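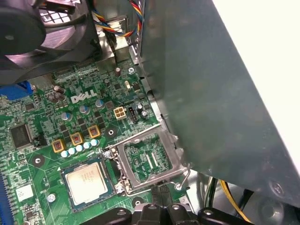

Man könne sich das Aufschrauben sparen, schreibt mir ein Leser, alte Dell-Rechner liefen ewig, wenn man sie in Ruhe lasse. Mag sein. Im Forum von Jamach steht dasselbe, dort verkauft man allerdings auch gebrauchte Desktops. Ich schaue trotzdem lieber nach den Kondensatoren, bevor ich 39 Euro für Speicher und ein neues Netzteil ausgebe. Eine gewölbte Kappe erkennt man mit bloßem Auge, einen schleichenden Ausfall leider nicht.

Dem »Tiefenreiniger« von Drellton traue ich noch weniger. 10 Euro für eine Dose Luft, dazu das Versprechen, der Lüfter werde hörbar leiser. Ein Pinsel tut es bei mir seit Jahren.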